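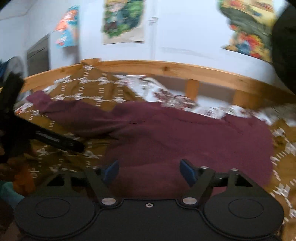
ISTWOOD, August

Bed Making and Linen Care in Shared Student Housing
Final Report, Household Management Practicum
Submitted by Gunhild Hjaltadóttir
Hafstein Residence Program

1. Purpose of the Project

The project examined how beds are made, stripped and stored in the shared houses operated under the Hafstein Residence Program. The program office asked for a written procedure that incoming residents could follow without instruction from staff. Until now each house has kept its own habits, and residents who move between houses have had to learn them again.

The work was carried out in the Kastgate house, which has 7 bedrooms in regular use. All observations and trials described in this report took place there. The laundry room was included only where it affected the condition of bedding on its return to the rooms.

2. Background

Bedding in the program falls into two groups. The first is standard linen issued by the office, consisting of a fitted sheet, a flat sheet and two pillowcases. The second is made up of covers and throws that residents bring from home or take from the common cupboard. The standard linen presents few difficulties. Most of the questions raised by residents concerned the second group, in which sizes, weights and washing instructions differ widely.

The linen register at Pususa, the central store, listed 1,088 items at the start of the term. Covers and throws are entered there under a single heading, with no record of size. A resident who requests a cover for a narrow bed may therefore receive one intended for a much wider bed, and the excess has to be folded under or left hanging.

3. Method

Each bedroom was visited twice during the practicum. On the first visit the existing arrangement of the bed was recorded as found. On the second visit the bed was stripped, the layers were sorted and the bed was made again following a draft procedure. Notes were taken on the order of the layers, the difficulty of reaching the wall side, and the appearance of the finished bed.

Residents were informed in advance and could decline. One resident declined the second visit, and that room was left out of the comparison.

4. Observations

4.1 Layers

Layered bedding was the usual condition. A plain maroon cloth was spread across the middle of one bed, together with patterned cloth. It was narrow and bunched toward one end and opened out to a wide, rounded edge at the other. This shape recurred in several rooms with other covers. A large cloth pulled from one corner only will gather at the far end, and further pulling from the same corner tightens the gathers.

The draft procedure first directed the resident to pull the cover toward the foot of the bed. The instruction was changed after the third room. The revised text directs the resident to locate the bunched end, open it by hand to its full width, and only then draw the cloth down the bed.

4.2 Rails and Walls

A bed with a long wooden rail behind it, and a wall beyond the rail, must be made largely from the open side. Residents reported that the far edge of the sheet was the part they most often left undone. Moving the bed away from the wall was tried and given up, as the floor in two rooms had already been marked by earlier moves.

The procedure now asks for the far edge to be finished completely before any cover is laid. Heavy covers should not be pushed down behind the rail, where they crease and collect dust.

4.3 Color and Washing

Dark covers were found to have been washed with pale sheets on several occasions. Maroon, navy and dark green items should be washed separately for the first few cycles and kept on a separate shelf afterward. Patterned items should be sorted by their darkest color.

5. Cost

The office allowed $300 for the practicum. This was spent on shelf labels, laundry bags for dark items, and replacement pillowcases. Extending the labels and bags to the remaining houses would require a further $1,000.

6. Recommendations

The written procedure in the appendix should be posted inside the door of each linen cupboard.

Covers and throws should be measured on their return to Pususa and entered in the register by length and width.

Residents with beds placed against a wall should be offered lighter covers where these are available.

A second trial should be held in one of the larger houses before the procedure is adopted throughout the program.

Appendix: Procedure for Making a Layered Bed

Remove all covers and place them on a chair. Check the fitted sheet at all four corners, beginning with those nearest the wall. Lay the flat sheet and tuck in the far side. Spread the largest cover with both ends opened to full width, and smooth it from the center outward. Add patterned or smaller covers last. Fold any excess length under at the foot. Pillows are placed after the covers are flat.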